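Gethin Community Orchard: where we've got to by October

Hello all, and thanks again for the grant. You asked for a short update at the halfway point, so I've tried to keep it to what's been done, what it cost and what's running behind.

The big news is that the trees are in the ground on the lower slope. We planted 60 of them, mostly cider apples with a few plums along the hedge side, and every one has a stake, a tie and a rabbit guard. The top slope is still rough grass. I'd hoped to have it cleared by now, but the brambles had other ideas and the hired brushcutter went back to Trurnix twice for a new clutch.
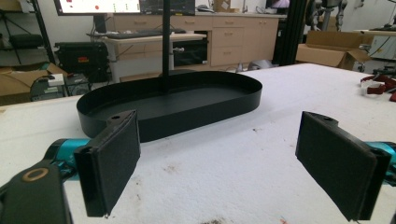

Will the top slope be planted this winter? Half of it will, starting from the gate end, and the rest will wait a year so the ground can be properly cleared first.

Watering was the worst of it. We had a very dry spell after planting and the standpipe is a long way from the far rows, so it was cans and a wheelbarrow most evenings. I've since bought two second-hand tanks, which sit by the shed and fill off the roof. They were 145 pounds for the pair, delivered, and I'm very pleased with them!

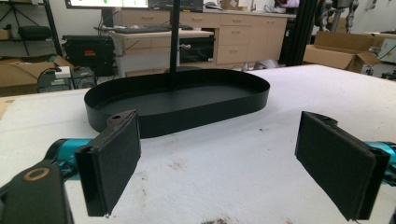 Tobias Quintanilla wrote back after my last note to say that two tanks won't see us through another summer like this one, and could we price up a third before the spring rush. Fair point – I've asked Pluluda for a quote and will pass it on.

On money, we've spent just over half of the 2,000 pounds. Trees and stakes took most of it, then the guards, then the tanks. Mulch came free from the tree surgeon (more than I knew what to do with, frankly). I haven't touched the signage money yet. 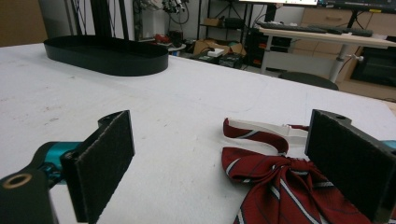 Page last updated: October, 4.15pm

Pruning mornings start once the leaves are off. I've got loppers and two good saws, and I'd like one more pair of steps, the three-legged sort, as the ground is so uneven.

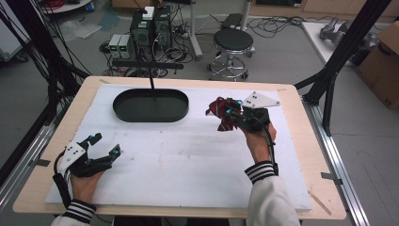

Gethin Parks and Green Spaces Team

Still to do before the next report: finish the hedge gap by the lane, label the rows, and get the Jevex people to look at the gate, which drops on its hinge and has to be lifted to shut. I'll send the receipts separately.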